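Sturo、仕分けセル「Pellska」の定期整備を実施 ケーブル引き回しとビン固定を見直し

2023年6月20日

Sturoは、Sultivportの作業場で運用しているロボット仕分けセル「Pellska」の定期整備を終え、運転を再開した。アーム手首まわりのケーブルの引き回しを変更し、グリッパーのパッドを交換したほか、対象物を入れる金属製ビンの位置決めをやり直した。整備のための停止は33分だった。

Pellskaは、形も材質もそろわない小物をビンの片側からつかみ上げ、仕切りを越えて反対側へ移す作業を繰り返すセルである。扱うのは缶やカップ、巻き尺、サングラスといった日用品で、片側が空になると向きを変えて同じ作業を続ける。同社はこのセルを、グリッパーや制御ソフトを現場に出す前の慣らし運転に使っている。

整備を担当したアラシュ・ザマニ氏によると、きっかけは把持の失敗が特定の場所に偏っていたことだった。前回の点検から3000回の動作を終えた時点で記録を見直したところ、途中で止まったり、つかみ損ねたりしたものが518回あり、その多くがビンの右奥、仕切りに近いあたりで起きていた。

「最初はカメラの校正を疑って、そちらを先にやり直した。数字はほとんど変わらなかった。手首を回したときにケーブルが引っ張られて、指先がわずかに逃げていた」とザマニ氏は話す。

アームの上側から手首へ下りるケーブルは、以前は外装に沿って短く束ねてあった。今回はこの束をほどき、アームの外側に大きく輪を描くように余長を取った。太い線を先に通し、グリッパーへ向かう細い線はその輪から下ろす。結束の位置も手首から離した。余長を増やすとビンの縁に引っかかるおそれが出るので、低速で可動域の端まで動かし、いちばん苦しい姿勢で縁との間隔を確かめてから速度を戻した。

グリッパーは二本の指で挟む形式で、指先のパッドはDoležalの交換品を使った。古いパッドは端がめくれ、滑りやすい樹脂のカップを持ち上げるときに片側だけ先に当たるようになっていた。取り付け面を拭き、ねじを仮締めした状態で指を一度閉じ、左右の面が合ったところで本締めする。ザマニ氏は、この仮締めを省くと数日で同じ症状が出ると説明した。

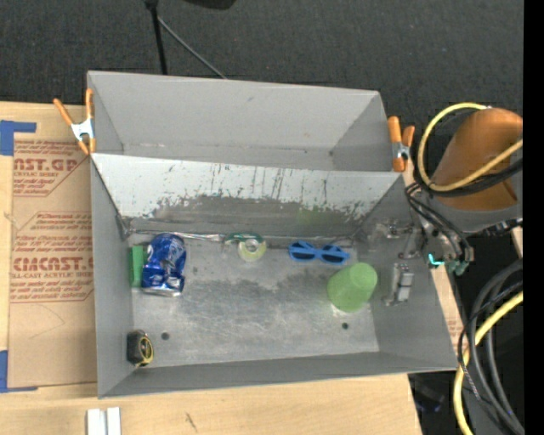 仕切りのある金属製ビンと、右側の壁越しに入るグリッパー。ビンの両端にはオレンジ色の柄のスプリングクランプが付いている。

ビンの位置決めには、整備時間の半分近くを使った。木の天板にビンを載せ、両端をスプリングクランプで押さえる方式は従来のままだ。ボルトで固定する案も出たが、深さの違うビンに取り替える機会が多いため見送った。代わりに、クランプをかける位置に印を付け、外した後も同じ場所に戻せるようにした。

基準となる寸法は、アームの台座の中心からビンの手前の壁まで690ミリ。ザマニ氏はこれを鋼尺で測り、次にアームを原点から所定の位置まで動かして、指先と壁のすき間を隙間ゲージで確認した。尺の読みとアーム側の座標が合わないときは、座標を直す前にビンの底に何かを噛んでいないかを見る。クランプの締まりが甘いと、指が壁に触れるたびにビンが少しずつ奥へ動くという。

仕切り板の傷も話題になった。斜めの面は表面がはがれて地金が出ており、筋状の擦り傷が目立つ。セルの運用を管理するゾーレ・ランジバル氏は、板の交換を3月に一度検討したが、当面はそのまま使うことにしたと述べた。「穴が開いたり、縁が立って物が引っかかったりすれば替える。いまは手でなでても引っかからない。きれいな板に替えると見え方が変わるので、替えるなら校正と同じ日にやりたい」

仕切りに残る傷は点検の手がかりにもなっている。ランジバル氏は整備のたびに同じ角度から板を撮影し、前回の写真と並べて新しい傷の位置を調べる。低い位置に横向きの傷が増えていれば、物をつかんだまま持ち上げる高さが足りていない。縦の傷だけなら、移した物が斜面を滑った跡とみて差し支えないという。

床面の掃除は運転の区切りごとに行う。掃除機で細かいくずを吸い、乾いた布で拭く。溶剤は使わない。床の継ぎ目にテープを貼っている場合は、浮いた端を押さえ直し、戻らなければ貼り替える。浮いたテープは光を拾いやすく、認識ソフトが物と取り違えることがある。

ビンに入れる小物にも手入れの決まりがある。アルミ缶はへこみ方が進むと重心もつかみやすさも変わるため、つぶれきる前に入れ替える。割れたカップは破片がパッドに刺さるので、ひびを見つけた時点で外す。巻き尺は、運転中に帯が出てこないことを確かめてから入れる。サングラスはつるが緩むと指に絡みやすく、停止の原因として記録に何度か名前が挙がっていた。

再開後は、まず対象物を入れずに空のまま動かし、続いて軽い物から順に加えていった。ザマニ氏が非常停止ボタンのそばに立ち、ランジバル氏が画面で手首の電流値を見た。ケーブルが突っ張る姿勢では以前、電流が一瞬跳ね上がっていたが、変更後の試運転では同じ姿勢でも目立った山は出なかったとしている。右奥での失敗が減ったかどうかは、次の点検まで動かした記録で判断する。

作業手順書も改めた。これまで別の紙にあったケーブルの点検を毎朝の項目に移し、手首を両方向に回して輪の動きを目で追うことを加えた。見るのは、輪がビンの縁やクランプの柄に触れないか、コネクターの根元が折れ曲がっていないか、床側のケーブルが台の角で擦れていないか。異常があれば運転を始めず、担当者に連絡する。

ケーブルの被覆については、ザマニ氏が台の手前側を通る部分に擦れを見つけている。まだ芯線には達しておらず、今回は向きを変えて留め直すにとどめた。交換用のケーブルは発注済みで、届き次第、夜間の停止時間に付け替える。

Pellskaは現在、通常の速度で運転している。次回の整備では、ケーブルの付け替えのほか、アーム台座の締め付けトルクの確認を予定している。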